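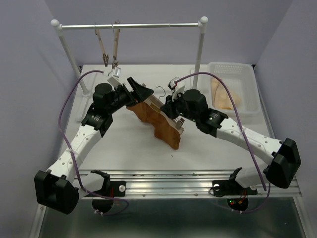 Why is brown a colour?

Look for brown in a rainbow and you won't find it. Red, orange, yellow, green, blue and violet are there, but brown is missing. So where does it come from?

Brown is dark orange

When orange light reaches your eye and everything near it is much brighter, your brain calls it brown. Take the bright things away and the same patch can look orange again. Lime green and dark green share a name, so we think of them as one family. Orange and brown have different names, and most people never notice they are related.

Try it yourself

You will need a piece of brown cardboard, a sheet of black paper, a torch and a dark room.

Tape the black paper to the wall and stick a small square of the cardboard in the middle. Turn off the lights and shine the torch on the square only. Try to keep the light off everything else. What colour would you call it now? Turn the lights back on and look again.

Mixing brown paint

There are 2 easy ways to mix brown.

Mix orange with a little black. Add the black a tiny bit at a time, as it is very strong.
Mix red, yellow and blue. If your brown looks too green, add some red. If it looks too purple, add some yellow.

Brown from the ground

Some of the oldest paints were made from coloured earth. Soil often has iron in it, and when iron joins with oxygen it can turn yellow, red or brown. The same thing happens when a nail goes rusty. People ground the earth into powder and mixed it with water, fat or egg to make paint.

Umber and sienna are two earth colours you can still buy. If you heat them they go darker or redder, and then they are called burnt umber and burnt sienna.

Brown cloth

Wool can be brown without any dye, because some sheep grow brown fleece. For white wool, people used walnut husks, onion skins, bark or tea. Walnut husks give a deep brown that is hard to wash out, and they will stain your fingers too.

The village of Oneck had a dye house by the stream in 1706. Wool was left in the walnut vat for 3 days, then rinsed and hung over a fence.

Words to know

Pigment: a coloured powder used to make paint.
Dye: a colour that soaks into cloth.
Fleece: the wool coat of a sheep.
Vat: a very large tub.

Next page: Why is the sky blue?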